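What is the offside rule, and why is everyone shouting about it?

If you have ever watched a football match with a grown-up, you will have seen this happen. Somebody scores. The grown-up jumps up, spills something and hugs the nearest person. Then a flag goes up at the side of the pitch, and the grown-up sits down again and says a word you are not supposed to repeat.

The goal didn't count. The player was offside.

You may then have asked what offside means. The grown-up probably began moving the salt and pepper about on the table, got as far as the ketchup bottle, and changed the subject. We will try to do better, and we won't need the ketchup.

Why have the rule at all?

Imagine a match at Havside, a town with two teams and one very muddy pitch. Imagine there is no offside rule. The cleverest thing your team could do is send its tallest player to stand next to the other team's goalkeeper for the whole afternoon. She wouldn't have to run. She could bring a sandwich. Every so often somebody would boot the ball all the way down the pitch, and she would tap it in.

The other team would soon spot this and send its own tallest player to stand by your goalkeeper. Then everybody would need somebody to stand next to the somebody, and before long you would have two crowds at either end and a big empty space in the middle where the football used to be.

In playgrounds this is called goal hanging, and it has ended more friendships than borrowed felt tips. The offside rule is there to stop it.

So what does it say?

You are in an offside position if three things are true when a teammate plays the ball.

First, you are in the other team's half of the pitch. You can't be offside in your own half, so if you like a quiet life, stay there.

Second, you are nearer to the other team's goal line than the ball is. If you are behind the ball, or level with it, you are fine.

Third, there are fewer than two opponents level with you or between you and their goal line. One of those two is usually the goalkeeper, so most people only bother looking at the last defender. But it doesn't have to be the goalkeeper. If the keeper has gone charging up the pitch for a corner (they do this when their team is losing and they have stopped thinking clearly), you need two other players instead.

Being level counts as onside. If you and the last defender but one are exactly side by side, carry on.

Which bits of you count?

Your head counts. Your body counts. Your legs and feet count, right down to the toes. Your arms and hands do not, as far as the bottom of your armpit. The reason is that you can't score with your arms, so it would be unfair to get into trouble over where they are.

This means a player can be offside by a nose. Players with large feet are at a slight disadvantage and have to live with it.

The bit people forget

Standing in an offside position is not against the rules. You can stand there all day, admiring the view. It only becomes an offence if you get involved in what happens next.

Getting involved can mean playing the ball, which is the obvious one. It can also mean getting in an opponent's way, or standing right in front of the goalkeeper so that all she can see is the back of your shirt. And if a shot bounces off the post and comes to you, and you were offside when it was kicked, you can't tap it in and look innocent. 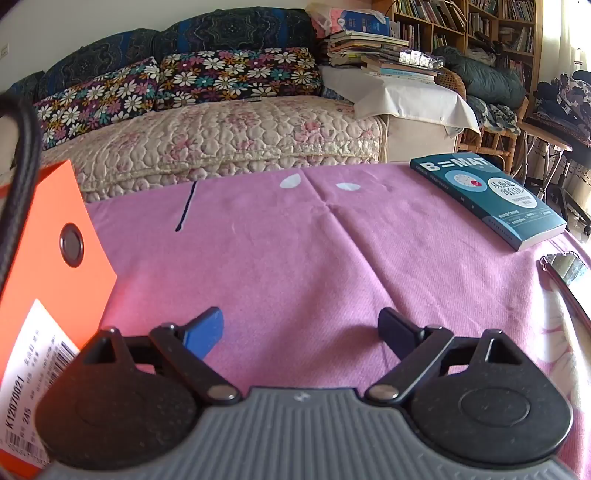

Tetsuya Yokoyama wrote in to say that his whole team at Trimell had been getting this wrong for a season: they thought the flag should go up the second anybody wandered past the last defender, and they used to stop playing and put their hands in the air. The other side, he said, kept playing and scored. He would like younger readers to learn from this and play until they hear the whistle.

He is quite right. A hand in the air has never tackled anybody.

When does it matter where you are?

The moment to look at is when your teammate kicks or heads the ball. Where you are when it reaches you makes no difference.

This is the part that causes most of the shouting. Say Oshima Rovers are playing Fleltell Juniors. The Oshima striker is level with the last defender when the pass is kicked. Then she runs, very fast. By the time the ball gets to her she is five big steps clear of everybody, and every Fleltell parent is yelling "Offside!" at the top of their voice.

She isn't. She was level when it was kicked. She is just quicker than the defender, and there is no rule against that, although defenders would like one.

It works the other way too. If you were offside when the ball was kicked, you can't make it all right by jogging back and collecting it with an angelic look on your face.

When can't you be offside?

There are three times when you can receive the ball from a teammate and not be offside, wherever you are standing. They are a throw-in, a goal kick and a corner.

A free kick isn't on that list. People often think it is, and they find out in front of a crowd.

Who decides?

In a big match there are two assistant referees, one on each side of the pitch, who run up and down the line with a flag. Their job is to stay level with the last defender but one, or with the ball if that is nearer the goal. They also have to know exactly when the ball was kicked, possibly by someone on the far side of the pitch, in a different direction from the one they are looking in. Try it in the garden. You will be kinder about them afterwards.

In some of the biggest competitions there are video referees as well. They look at the pictures again from several angles and draw lines across the pitch to see whose knee was where. It can take a while. The players stand about with their hands on their hips, and the crowd sings songs about the delay, few of which are polite.

In your own matches there may be just one referee, who is often somebody's mum in a borrowed bib. She will sometimes get it wrong. So would you.

What happens next?

If you are caught offside, the other team gets an indirect free kick, which means the ball has to touch another player before a goal can be scored from it. It is taken from the place where you got involved. You don't get a yellow card for being offside. You just have to walk back looking annoyed, and most strikers practise that anyway.

The offside trap

Defenders have worked out a trick. Just before the pass is played, they all step forward together, leaving the striker stranded behind them. Up goes the flag.

When it works, it looks very clever. When it doesn't, it is because one defender was doing up his laces and didn't step forward, so the striker is onside after all and has only the goalkeeper for company. The other defenders then turn round and point at him.

Does it apply to you?

Perhaps not yet. Lots of leagues for the youngest players don't use offside, as the pitches are small and everybody is chasing the ball in one big clump anyway. It usually comes in when you move up to larger teams and larger pitches. Ask your coach which rules your league plays by, and do it before the match, when coaches are calmer.

Words to know

Onside: not offside. You may celebrate.

Last defender but one: the second-closest opponent to their own goal line, counting the goalkeeper.

Goal hanging: loitering near the other team's goal in the hope that something turns up.

Level: side by side. Good news for attackers.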